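Workshop notebook, February 2018
Dye bench, natural colors on wool

I have been meaning to write up the onion skin trials properly for weeks now, and since the kettle is on and the last skeins are hanging up to drip, I may as well sit down and do it while I still remember which bath was which. (Last winter I trusted my memory and ended up with a drawer full of lovely golds that I could never make again.)

The yarn is the Wurnia two-ply, the undyed cream, the same lot we bought for the madder work. I wound it off into small skeins and tied each one loosely in four places with cotton, and then I weighed the lot dry, which came to 189 grams. That is a little less than I wanted, but the rest of the cone is promised to the blankets and I was good and left it alone.

Everything was scoured first in warm water with a drop of the Fikel wool soap and left to cool down in its own time. I know I go on about this, but please do let it cool. The skein I hurried in the fall is still in the basket by the door, and it feels like a doormat.

Alum at the usual strength for half of them, no mordant at all for the other half. I kept the alum bath at a bare simmer for an hour, went off to answer the mail, and came back to find it had crept up a bit, so if the alum skeins seem slightly harsh in the hand, that one is my fault and you shouldn't blame the yarn.

The skins themselves were the nice papery brown ones we've been saving up since before the holidays. Loose skins shed everywhere and get into the sample cards, so I am now firmly of the opinion that dry dyestuff should live in clear or cloudy plastic boxes with proper lids, and that we should stop using paper bags altogether.

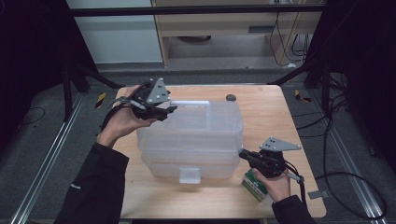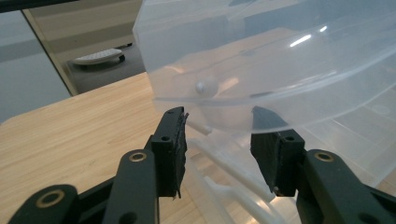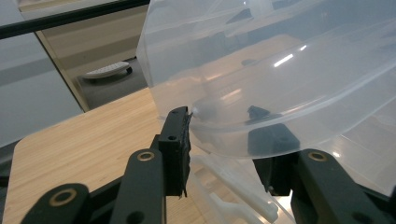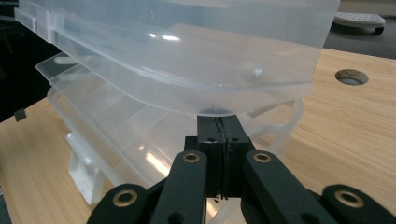
Anyway, on to the bath. I covered 200 grams of skins with rainwater from the barrel, brought it up slowly and kept it just under the boil until the liquor was the color of strong tea. Then I strained it through the old muslin, twice, and it still left bits in the wool! I think the weave has simply worn open. Put a yard of new muslin on the shopping list, please, whoever gets there first.

The alum skeins went in together and took the color at once, a real marigold, much brighter than the last batch. The plain ones came along far more slowly and ended up a soft tan, like the crust on a milk pudding, and I have to say I like them better. They sit very nicely beside the Hwang indigo samples from last year, and I could see the two of them together in a stripe.

I took one alum skein and gave it a dip in the iron pot at the very end, just a pinch in a lot of water. It went to a mossy olive faster than I could find my gloves. Rinse that one on its own and keep the iron spoon well away from everything else.

Temperature at the end of the main bath was 56 on the little glass thermometer, Celsius, after I had turned off the heat and let it stand through lunch. I mention it only because the Paneo notes say to lift the wool out while it's hot, and I left mine in until late afternoon and got a deeper shade for it, at least by eye. I'd like to try both ways side by side before I say anything firmer.

Still to do: cut a short length from each skein for the window test and cover half of it with card. I'd leave those up until April and see what the sun does to them. The exhaust bath is in the lidded bucket under the sink and has plenty left in it, so if anyone has a bit of silk to spare, drop it in and write down what you did. Six of the sample cards are already punched and waiting in the top drawer.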